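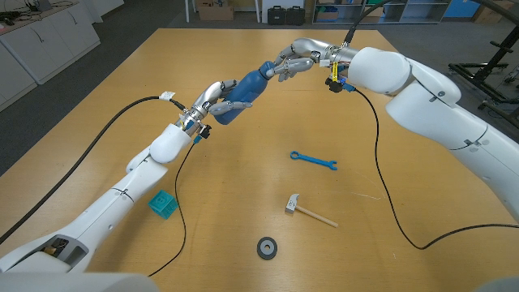 Bench Tips for Two-Arm Robots: Cables, Clear Space and Handoffs

These notes cover shared workbenches where a two-arm robot with jointed hands handles light objects. They assume the robot already has a risk assessment and a working emergency stop. If either is missing, get those first and come back.

Cables

Loose cable on the tabletop is the most common fault we find on bench walks. A loop lying across the work area can be caught by a fingertip, dragged under an object, or pulled tight when the arm reaches full stretch.

Move each arm by hand to its farthest reach with the power off. Mark the cable at the last fixed point, then add 4 inches of slack. Clip the rest to the arm casing or route it over the back of the bench. Use hook-and-loop straps at the joints. Zip ties are fine on straight sections but will cut into the jacket where the cable bends.

Label both ends of every cable, and write the same text at each end. A label at the wrist is of little use if the plug behind the bench says nothing.

Connectors at the wrist should be strapped so that a tug loads the strap and leaves the pins alone. Check any short leads beside them for bare wire. Tags hanging from a wrist should be tied short or taken off before a run, unless your lockout procedure says otherwise.

Clear space

Keep on the table only what the current task uses. Small hand tools, toy parts and rings go in a tray outside the reach of both arms. Round items need a tray with a lip.

Tape the reach line on the tabletop or the floor, whichever it falls on. Yellow vinyl floor tape holds up better than painter's tape and comes off with a plastic scraper. People stay outside the line whenever the drives are on, including when the arms are still.

Cartons and carrying cases should not sit in the walkway between the operator's seat and the stop button. Walk the route once at the start of each shift.

Two-hand holds and handoffs

For a bottle or similar shape, hold the wide end from below with one hand and the neck with the other. Set the neck grip lighter. Most of the weight is at the wide end, and a hard pinch on the neck tends to twist the object out of the lower hand.

Practice with empty plastic bottles. Water near open joints and connectors is a separate job with separate covers - do not combine the two on a first run.

On a handoff, the giving hand opens only after the receiving hand reports steady contact for 2 seconds. Keep the lift low, 9 inches or less above the table, until the sequence has passed 3 runs without a drop.

Casing and covers

Wipe glossy white casings with a damp microfiber cloth, power off. Avoid solvent near seam lines and screw caps. Look at any opening in the casing before powering up. If a cover plate is off, write it in the bench log with the name of whoever removed it.

Changes to this page go to Milagros Arancibia. Last reviewed in February.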